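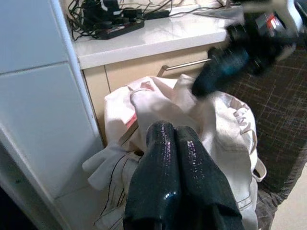 ## Re: Tote bags for the Clemby book swap

On Jan 9, 2021, the Gistwood list wrote:

> Could we settle the bags before the March swap? Lerholm will print 200 in cotton if we order by the end of the month. The paper ones split last time and I'd like to stop using them. Does anyone object to plain canvas?

No objection to canvas. I have used the same off-white one for three years and it goes in the wash with everything else. It comes out creased and I don't iron it.

I would order fewer, though. We have a box left over from the last swap, and most people bring a bag of their own. 20 new ones on the door should do, with a note in the next mailing asking for spares.

Two other points:

- The Štěpánek shelves need to go back to the hall before we set up. They were lent for the autumn only.
- Cookery and travel ran out early last time, while we took home most of the crime. Please sort your boxes by subject before you bring them.

I can collect from the Clemby side if the boxes are taped shut. Reply to me off list with your address.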